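Can it do the dishes yet?

Short answer, no. Longer answer takes a Saturday and a bag of leeks.

I went to see the people at Nindus because I am tired. That's the whole pitch I gave my editor. Two kids, one sink, a dinner hour that starts at five and somehow ends at nine, and every week another video of a machine folding a towel. So where is mine? When do I get the thing that makes soup?

Nindus is small. One long room over a tile showroom, windows down the sunny side, nowhere good to park. Cherry Mae Macapagal runs the kitchen work there and she met me on the stairs with half a bagel in her hand. First thing she said: "Please don't write that we have a robot chef." So, noted. They do not have a robot chef.

What they have is prep. Pick up a vegetable, get it onto a board, hold it, cut it, move the pieces. The boring half of cooking, the half I would pay real money to be rid of.

"People want to see the flip," Macapagal told me. "The pancake, the wok toss. Flipping is easy to show off. Try getting an onion out of a bag."

I'd never thought of a green onion as hard. You grab it. It's a green onion. But it bends, it's slick, one end is twice as thick as the other, and no two in the bunch are the same length. Squeeze too much and it bruises. Too little and it swings around when the arm moves, lands crooked, and now your cut is crooked too.

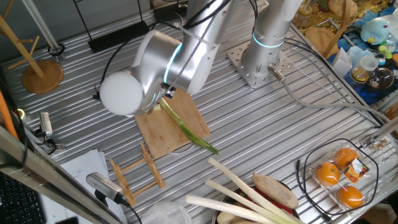 A box doesn't do that. Factories love boxes. Nearly everything a robot arm has been good at for decades comes down to the same part in the same place in the same light, all day long. Welding, palletizing, moving a tray from here to there. Take away any one of those and the price goes up. Take away all of them and you've got a kitchen.

The team keeps a log of tries. Since August they've run 3212 of them, a try being one vegetable from pickup to the last cut. Of those, 1744 finished without a person stepping in. I did the math on the stairs going down, it's a bit better than half. Macapagal didn't flinch when I read it back to her. "Half is a lot," she said. "Half is also useless if you're hungry."

And what happened to the rest? She had a list, naturally. 655 were bad grips, the thing slipped or got pinched in the wrong spot. The others are a mixed bag. Rolled off. Knife came down next to the food. Software hiccup. A few just say "weird" in the notes column, and she wouldn't expand on those.

Slow, too. I should say how slow. I timed one leek on my phone and got 7 minutes, start to finish, and that was a leek that went well. My grandmother would have had the soup on. I would have had the soup on, and I am not good.

So why bother?

I asked that pretty rudely, I think. It was after lunch. Macapagal's answer was that the slow part is the part she's least worried about. Speed you can turn up once you trust the thing. Trust is what she's short on. Every new vegetable is a fresh argument. Carrots took them a couple of weeks. Leeks took longer than carrots, and she'd budgeted the other way around, because leeks are soft and she figured soft would be forgiving.

Soft is not forgiving. Layers slide. The outside skin grips the knife and the inside lets go. You and I fix that without noticing, a little sawing, a little lean with the palm, a thumb that moves out of the way in time. Somebody has to put all that into a machine, or get it to pick it up by watching. They do some of both, and she goes back and forth on which one she belives in more.

Then there's the knife itself. A plain kitchen knife has a handle shaped for a hand. Rounded, tapered, nice in the palm. Awful in a gripper with two flat fingers. Most shops that do automated cutting skip the problem and bolt a blade straight on, which makes sense if cutting is all you're ever going to do. A home helper doesn't get that luxury. It has to set the knife down and go pick up a spoon.

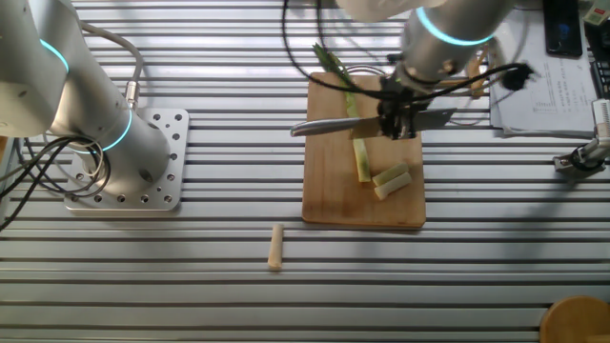
"If it can't use your stuff, you have to buy its stuff," Macapagal said. "Then you need a drawer for its stuff. I don't have a drawer for my own stuff."

Fair. Me neither.

I called a couple of other places to see if Nindus was behind or ahead. Hard to say. Drinow, which builds machines for commercial laundries, told me its sheet feeder works fine and its sock sorter doesn't, and the man on the phone got so gloomy about socks that I changed the subject. Flat things good, small floppy things bad. He said a hotel will buy the feeder tomorrow. A hotel does not have socks.

Storar does stockrooms. Totes, bins, shelves. They were the cheerfulest by far, and why wouldn't they be, they get to pick what the bins look like. Their spokeswoman walked me through a parts warehouse by video and I have to admit it was smooth. Tote out, tote in, nobody sweating. Then I asked if it could unload a grocery bag and she laughed for a good while. Eggs, she said. Eggs and a bunch of grapes, in the same bag, with a can on top. Ask her in a few years.

The one that stuck with me was Quiambao, a family-run noodle place that tried a robot on the line last year and sent it back. Not because it broke. It chopped scallions fine, for as long as a cook stood there trimming the roots, lining them up and feeding them in one by one. So they had a cook and a robot doing the job of a cook. The owner still wants one. He just wants one that opens the bag.

That's the gap, near as I can tell. Everybody can do the middle of the chore. The cut, the fold, the lift. It's the edges that eat you. Getting the stuff out. Noticing the one that's rotten. Wiping down after. Ask anyone who cooks what takes the time and they won't say chopping, they'll say all the rest of it.

Shop floors are further along and the reason isn't smarter robots. You can rearrange a shop floor. You can tape a line on the ground and tell people to keep the pallet inside it. I have tried taping lines in my house. My kids moved the tape.

Money, quickly. Nobody I talked to would give me a price for a home machine and two of them got annoyed that I asked. Macapagal said she thinks about rental more than sales, something that comes to a retirement home or a school kitchen in the mornings, does the same few vegetables and goes away again. Less glamorous. Much closer, she thinks, though she wouldn't put a year on it and I did push.

What would she trust it with today, at her own place, with her own dinner? She took a while over that one.

"Leeks, if I'm in the room," she said. "Carrots, if I'm in the next room."

And dishes?

"We've talked about dishes." Long pause. "We're doing more vegetables first."

It was past four by then and they wanted to get another round of tries in before the light went, since the afternoon sun comes across the tables and messes with the cameras and they'd rather have that in the data than not. I stayed for two more. One worked. One went in the log as a grip problem, and somebody reached over and started it again.

I got home at six. There was a pan soaking from the night before. I bought soup.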